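Vorico shift recordings, README

Hi, and thanks for downloading this! I look after the Vorico recordings at the Holtberg site, and this file tells you what you've got and a bit about how the work changed for those of us who do it. I've been here since the place was still all packing benches, so expect opinions.

What's in the folder
1,512 recordings of everyday hand tasks, split into 22 task folders. Each one has the video, the gripper opening over time and a short text note from the person who did the task. The notes are in whatever style people felt like writing, and I left the typos in. Two folders (folding and lids) were redone in November after we changed the naming, so if you have an older copy, please throw those out and take the new ones.

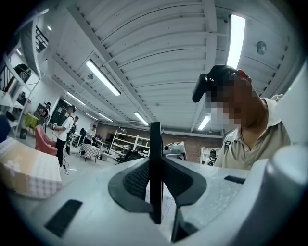 My job used to be packing, and now it's showing a machine how packing goes. When Sekov brought in the first automated line, a lot of us figured we'd be out by spring. What happened was stranger — the benches went, and the same people got moved over to recording. Some like it better (I do, my wrists do too!) and some miss the radio and the old pace. You do a lot of your day with your head tilted down toward a thin black finger between two curved mesh-textured pads, and stiff necks are now the main complaint at break, where it used to be sore feet. We got shorter blocks out of that, after asking twice.

Pay and hours
People ask, so I'm putting it in. Recording pays the same as packing did. There's no bonus per clip, and I'd fight one if it came up, since rushed clips are junk anyway. Anyone can have a clip deleted and doesn't have to say why.

Known problems
Overhead tube lights blow out the top of the picture in a lot of clips. Folder 9 has 400 clips with the gripper timing slightly late; the fix is in the script called shift_late, run it before you do anything else. Faces are pixelated, but voices were never recorded, so don't go looking for an audio track.

Using it
Free for research and teaching. Please credit it as the Vorico recordings, Holtberg. If you want it for a product, write to the Bahrami office first and give them a couple of weeks, they're slow but they do answer.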